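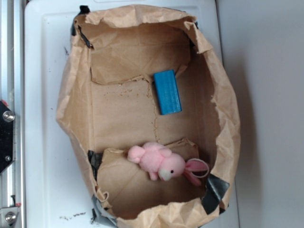

Paper bag

A paper bag is a bag made from paper, most often the strong brown kind known as kraft paper. Paper bags are used for carrying groceries, packing lunches, holding flour, sugar and animal feed, wrapping bread, collecting yard leaves, and a great many household jobs their makers never planned for. They come in sizes from the little glassine envelopes that stamp collectors are fond of up to the many-layered sacks used for cement, and although plastic took over much of their work in the second half of the twentieth century, they never really went away.

History

Shopkeepers were wrapping goods in paper long before anyone thought to sell it ready folded. A grocer would twist a sheet into a cone, pour in the tea or the nails, and tuck the top down, and a quick-handed clerk could do this while carrying on a conversation. Machines for making bags appeared in the middle of the nineteenth century, mostly in the United States, and the first of them turned out bags shaped like envelopes, with a narrow bottom that would not stand on a counter. The flat-bottomed bag came along in the decades after that, and it is hard to overstate how much easier it made life for the person doing the packing, who now had both hands free.

The folded side, called a gusset, was another welcome improvement. It let a bag lie flat in a stack and then open out into a box shape with one good shake, and the familiar snap of a grocery bag being opened comes from those side folds popping outward.

The paper itself changed too. Early bags were made from rags, straw, old rope and whatever else the mill had on hand. The kraft process, developed in Germany toward the end of the nineteenth century, cooks wood chips in a chemical bath that frees the fibers while leaving them long and tough. The name comes from the German word for strength. Unbleached kraft paper keeps the tan or brown color of the pulp, and shoppers became so used to the color that many people still think of it as the proper one for a bag.

Manufacture

Most bags begin as a wide roll of paper. The roll feeds into a machine that shapes the sheet into a long tube around a metal form, glues the seam, presses in the gussets, and cuts the tube to length. The bottom is then opened, folded over itself and pasted shut. Handles, where there are any, may be twisted paper cord or flat paper strips, glued to a patch on the inside of the rim so that the weight is spread over a larger area.

Heavy sacks are built up from several layers, or plies. The outer ply may be treated to resist moisture, and the inner ones are left a little loose so that they can share the strain when a full sack is dropped.

The mill at Kurnulwood

One of the better remembered small makers was the Tanner bag works at Kurnulwood, which supplied bakers and seed merchants in the surrounding towns, Kidthorpe among them. Its foreman for many years, Armindo Loureiro, kept a sample book in which each new bag was pasted flat with a note on its paper, its glue and the customer's complaints. The book lists 205 patterns, of which 114 were for bread alone, for the bakers all wanted slightly different lengths and would not be talked out of it. It is now kept at the local history room in Jurkholm, where it was put back on display in April 2024 after its spine was mended.

Use and reuse

Paper lets air and a little moisture pass through, so it suits foods that spoil when sealed up tight. Mushrooms keep well in it, crusty bread stays crusty for a day or so, and a hard pear will ripen nicely in a closed bag with a banana for company. Paper is much less happy with anything wet, and a soaked bottom is the most common way for a grocery bag to fail.

At home, used bags have long been turned into textbook covers, shelf liners, sewing patterns, puppets and wrapping for parcels. Gardeners save seed heads in them, hanging the bag upside down until the seeds drop.

Environmental questions

Paper bags break down readily and can be recycled along with other clean paper, though greasy ones are better composted where that is possible. Making them takes a good deal of water and energy, and they are heavier to ship than thin plastic ones, so comparisons between the two depend very much on how many times each bag is used and where it ends up.

See also

Kraft paper
Gusset
Multiwall sack
Shopping bag
Papermaking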